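3.2 Care of the Two-Arm Cell

Our tabletop cell, which we call Pruta, has been in steady use long enough that most of what we know about keeping it healthy was learned the slow way, and we would like to pass some of it along. The two arms share one table, and the cloth on it is printed with a regular grid. We are very fond of that grid – it lets whoever is on shift put the foam cubes back by eye when a run ends, and a cloth that has crept toward one side is easy to spot before it spoils a morning of stacking trials.

The hands need more patience than anything else in the cell. Every 200 runs we wipe down the fingers and thumbs, move each joint slowly through its range, and follow the cables back from the wrist, feeling for stiff places. After 400 runs we go through the full thumb calibration again, with the Drastimska routine described in Section 2.

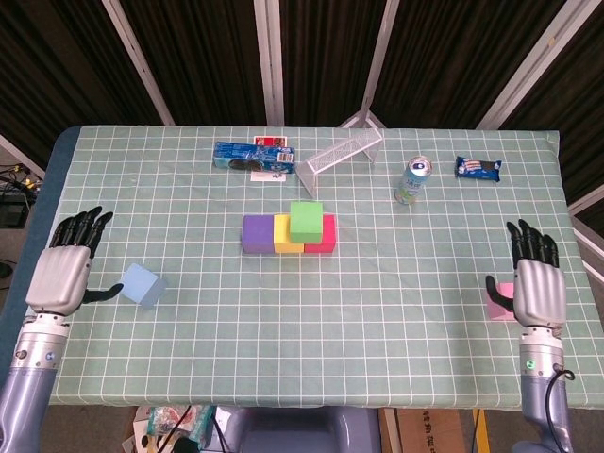

Figure 11. Pruta set up for cube stacking, with one cube resting on a row of three and both hands over the grid cloth.

How do we know when a thumb needs attention between scheduled checks? The closing position drifts in the log, usually well before a grasp fails, and we stop to recalibrate once the drift shows up in two sessions in a row.

In September we had one such case on the right hand, at run 243, and the cause was a clamp screw that had worked itself a little loose. Tightening it took only a few minutes, although finding it took us most of a Wednesday! We now check both clamps with the same driver before the first run of the day, and we write the result on the sheet that hangs beside the controller.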